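**Packing up the spare bedroom — how do you all box the small stuff?**

Forum: Moving & Downsizing

---

**quiltpile** (original poster)

So we're leaving Salinas for Relmont in June and I have finally started on the back bedroom, which is where every small object in this household goes to retire. I did the books first because books are easy. You put them in a box, you regret how big the box was, you get a smaller box. Fine.

Now I'm down to the stuff that doesn't belong to a category. Pocket tissues, single socks, hand towels, little balls and knickknacks, cords that go to something (but what?). I don't have a good table in there so I've been working right on top of the bed, quilt and all, with the box sitting in the middle where I can reach it from either side. Much kinder on my back than the floor, by the way! I did two years of physical therapy and I am not bending over a box on a rug for anybody.

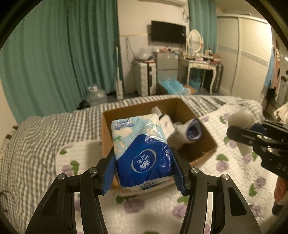

My system, if you can call it that, is soft things down first, so a folded white towel at the back and then a sock, and after that the odds and ends get tucked in wherever there's a gap. The Vinda tissues are going in too. I know they cost next to nothing but I buy them in big multipacks and they make nice padding, and then on the other end you've got tissues right there when you open the box and start sneezing from the dust.

What I can't decide is whether to keep going with these mixed boxes or stop and sort properly. My sister says a mixed box is a box you never open again. Opinions please, I have the rest of the room to go and the TV wall is a whole mess of its own.

---

**Boxes_and_Bob**

Your sister is right, sorry. I moved with eleven mixed boxes in 2009 and two of them are still taped. I know there's a can opener in one because I've bought three since.

Sort by room you're going TO. If the tissues will live in the bathroom, they go in the bathroom box. Takes longer now, saves you a week later.

---

**marigold_lane**

Going to disagree with Bob here. For a spare bedroom I'd do mixed all day long. She's going to open it in the bedroom and put things in bedroom drawers, so what's there to sort? The trouble with mixed boxes is when people mix kitchen with garage with Christmas.

One thing I'd change though — take the quilt off the bed before you pack on it. That's a pretty one, with the purple roses, and cardboard is filthy on the bottom. You don't know what warehouse floor it sat on. Throw an old sheet down.

---

**quiltpile**

Oh shoot, you're right about the quilt. It's my everyday one and it gets washed plenty, but I never thought about the box bottoms. I got most of mine from the liquor store too so who knows. Old sheet going down tonight.

Bob, the can opener story is exactly what I'm afraid of.

---

**tapegun_terry**

I worked for a moving outfit (Pulstead, long gone, don't go looking) and I'll tell you what we used to tell people: nobody loses things in a box, they lose the box. Write on two sides and the top. Not "misc." If you write misc on a box I will come to your house.

"BEDROOM — socks, towel, tissues" is plenty. You don't need to list every sock.

Also pay attention to weight. Towels and tissues are light, so that's a good box to go on top of the stack. Don't ruin it by dropping the doorknob collection in at the last minute.

---

**quiltpile**

How did you know I have doorknobs

---

**tapegun_terry**

Everybody has doorknobs.

---

**fernandfold**

I'm going to be the annoying one. Why are you moving the tissues at all? And single socks? I kept a spreadsheet on our last move, cost us $2,924 for the truck and crew, and when I looked at what we'd carried, a lot of it was stuff I'd have paid somebody to take away. The quote had been $1,392 before they saw the house!! Small stuff adds up to boxes and boxes add up to a second trip.

Use the tissues up. Give the socks one week to find their mates and then they're dust rags.

---

**marigold_lane**

Fern, a packet of tissues did not double your moving bill.

---

**fernandfold**

No, but forty boxes of "it's only a packet of tissues" sure did.

---

**Boxes_and_Bob**

I'm with Fern on socks and with Marigold on tissues. They fill the corners, and you're going to want something in the corners or the whole thing caves in when the next box goes on top.

Is the TV staying on the wall until the end? I'd leave it. The mount screws go in a sandwich bag, and the bag gets taped to the mount. Do NOT put the bag in a mixed box.

---

**quiltpile**

The TV's the last thing to go, same with the wall fan. It gets warm back there and I want the air going while I work. The curtains I'm leaving up till moving day too, they're the heavy teal ones and I'd like to keep the afternoon sun off me. Can I wrap things in them? Seems silly to buy paper when I've got that much cloth.

---

**tapegun_terry**

Yes on the curtains. Best padding in the house. Take the hooks out first or you'll scratch whatever's inside.

And on the cords, since you brought them up: wrap each one, masking tape flag, write what it goes to. If you can't say what it goes to, it doesn't get a seat on the truck.

---

**dottie3000**

I'm reading this with a cup of tea and a box of my own that I've been ignoring since 19/05/2024. Ours is a bathroom one. I ended up doing both, a mixed box for whatever I'd need in the first couple of days and sorted boxes for everything else. It worked okay, except I packed the scissors in the first-days box and then taped it shut.

---

**quiltpile**

Okay! Here's where I've landed. Mixed is fine inside this one room, everything gets a real label, single socks get a week (fine, Fern), and the tissues are coming with me to Relmont. Doorknobs in a small box by themselves.

Does anybody know if the liquor store boxes hold up if they sit in a garage for a few weeks? We may get the keys late.

---

**Boxes_and_Bob**

Up on pallets or a couple of two-by-fours, yes. Straight on the concrete, I wouldn't.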